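Sleep, Snacks and the 2 a.m. Problem: My Health Behavior Project
September 11, 2019

So my project started with a vending machine. I was living in Oshima Hall, I was up way too late most nights, and I kept noticing that dinner for half my floor was chips (mine too, no judgment!). I wanted to know if people who sleep less really do eat worse, or if we just all eat badly together.

I put a survey up through the Dama student portal and hoped for 400 answers. I got 200, which my advisor said was fine for a class project. Then I talked 12 people into keeping a food and sleep diary in the Nilex app. They logged 2462 entries between them, and I read every single one, including a lot of entries that just said "cereal."

The diaries were way more fun than the survey. On the survey everybody sleeps seven hours and loves vegetables. In the diaries, people on short sleep skipped breakfast a lot, then ate their biggest meal after ten at night. Folks who cooked even a couple of times a week, usually something dull like rice or soup, tended to go to bed earlier. I can't say which one causes the other, and I went back and forth on that for days.
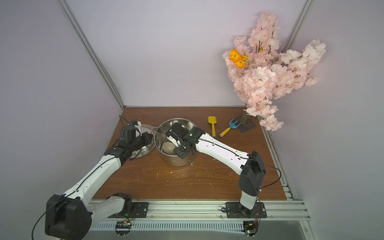
Genji Kawaguchi wrote back after reading my draft that I was skipping over money and class schedules. If your lab lets out at nine and the dining hall closes at eight, he said, your late dinner has nothing to do with willpower. Fair point! I went back and sorted the diaries by who had evening classes, and four of my worst late eaters were in that group.

I'd like to run it again with a bigger diary group and a question about meal plans. I also want to ask the Grament Center if they'd try later kitchen hours for a month, even just the soup counter. My survey questions and the blank diary sheet are in the appendix.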